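August, gripper bench, Moltia cell
Reading time: 1 min

Walid Bataineh says the new green pads fix the slip. Not convinced. Grip force left at 33 for now. 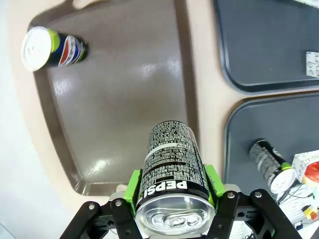 Pepsi can between the pads, tab end nearest the wrist.

Cans are an easy test. Flat things held right up at the wrist camera are all blur, so I wouldn't judge pad contact from this view. 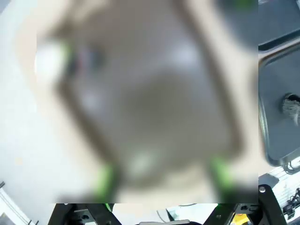
To do
- Check finger screws
- Redo force at 109

Last updated: August, 3 pm

Recent entries
- Hutapea pads, wear
- Listo cable swap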